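Brustthorpe workshop, 27 September 2018

Back on the jars and tubs today, which I'd been putting off since April (the shelf was getting so crowded that something had to be done!). I started with the Fomwood box and worked my way down, wiping each one over and putting the lids with the bases they belong to, or at least the ones they'll agree to sit on. Anything without a partner has gone in the tray by the sink, so please have a look through before you order more.

The old stock list says 334 pieces. I make it 158 usable ones, and I'd sooner believe my own pencil, though I was interrupted twice and there was tea. The Emar tubs are lovely and I wish we'd bought more of them. The Yap ones are a bit mean in the thread and want a proper quarter turn backwards before you tighten them, otherwise they cross and you're there all afternoon muttering.

I've kept to colours for the lids as we agreed, pinks for the dry powders and so on, and I do think it makes the shelf friendlier as well as easier to read from the door. 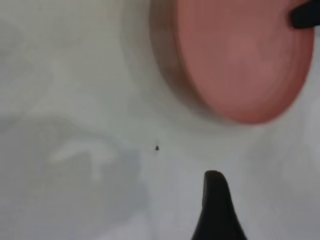

Do the pink lids need a label as well? Put one on the side of the tub, please, as lids wander and the colour only tells you the family.

Still to do: the bottom shelf, 20 new labels, and roughly 100 of the little sample pots, which can wait until I've found the good scissors.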